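Jun 5, 2023

Back to the low table and the storage question, which has been following me around since December, when Arne Brinkmann first said the small items needed a proper home and I said yes, of course, and then put them all back in a drawer. Well, now there is a home! It's a plain white plastic box with a lid, and I'm fonder of it than I ever expected to be.

First a word on the table itself, for whoever picks this notebook up next. We talked about covering it with the gray mat left over from the Pivo job, and I'm glad we never did. The grain is so pretty up close, all those long stripes with a dip and a wobble in the middle, and I like to have it to look at while I'm thinking. It does shine a bit under the lights, so if you're hunting for something small and pale, get your head down low and look across the surface. Wipe it with a barely damp cloth, then dry it straight away. Please, no more of the Sokol spray (it leaves a film, and I spent 24 minutes getting the last lot off).

On to the box. I like it at the back of the table, with the lid opening toward whoever is working. The cups go in side by side, upright, and you can check on them without lifting the lid very far. Arne would prefer it nearer the middle for easier reaching, and he may be right, but then there's no clear space left in front to set things down, and I do love a clear space.
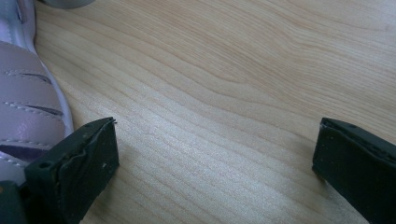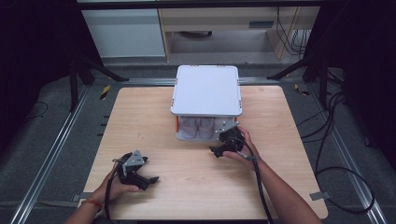 I've written to Hondico to ask whether they sell the same box a size smaller, and if they do I'd like 2 of them, one for here and one for the Cuvov shelf, where the lids and odd saucers are still living in a paper bag. Arne wants labels on everything. I said fine, as long as they're on the side and peel off cleanly, and we left it there and went for coffee. Still to do: find the good cloth, and measure the shelf before anything gets ordered.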